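Hultik Puts Robot Arms on the Gift Basket Line, and the Workers Get New Tasks

February 27, 2019

The packing company Hultik has started to use robot arms for a part of the work that was always done by hand: filling woven baskets with goods for shops and hotels. The first arms are from the supplier Vamard, and the company says that more of them will come in April, when the orders for spring are at their highest.

Until now, every basket at Hultik passed through the hands of two packers. One of them put the heavy things at the bottom, and the other one did the arranging, the paper and the ribbon. On a good day a pair of packers could finish 900 baskets together with the other pairs on the shift. The work is not difficult to learn, but it is hard on the shoulders, and many people left the job before their first year was over.

With the new arrangement, the arms take the first step. They pick up single items and set them in the basket, and a person finishes it. Marisol Zamudio, the production manager, explained that the arms are slower than an experienced packer when the items have soft or round shapes, and faster when the items are boxes. For this reason the shift is now planned by type of order, and the list is made the evening before.

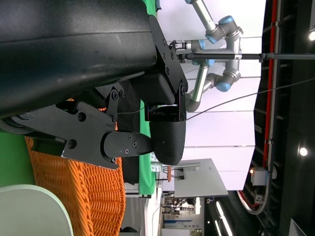
According to Hamidreza Mazandarani, the change was easier for the hands than for the head. He told us that before, he could talk with his partner the whole morning, and now he listens for the signal when an arm stops and needs help. He does not want to go back to lifting jars for eight hours, he said, but he would like the stations to be closer together, so people can speak with each other again.

The company has answered this wish partly. Two stations will be moved in April, and the packers will change places during the shift — one half at the arms, one half at the finishing tables. Nine employees have already taken a course where they learned to restart an arm, to change the pads of the fingers and to teach it the position of a new basket. They receive a higher hourly wage for this, and Zamudio said that the course stays open to everybody on the line, also to the seasonal staff.

No jobs were cut when the arms arrived. However, three positions that became free in the winter were not filled, and Shirin Jalali, who represents the employees, wants a written promise for the coming two years. "We are not against the machines," she said. "We want to know in time what is planned, and not read it on the board on a Monday." The talks with the management continue next month.

Vamard did not wish to comment on the price of the arms.

Shares: 1,204
Comments: 9

Related items
Carnevwood Warehouse Changes Its Night Shift
Hassanpour Bakery Opens a Training Room for Machine Operators
Kourosh Nouri: What I Learned in My First Year as a Line Technician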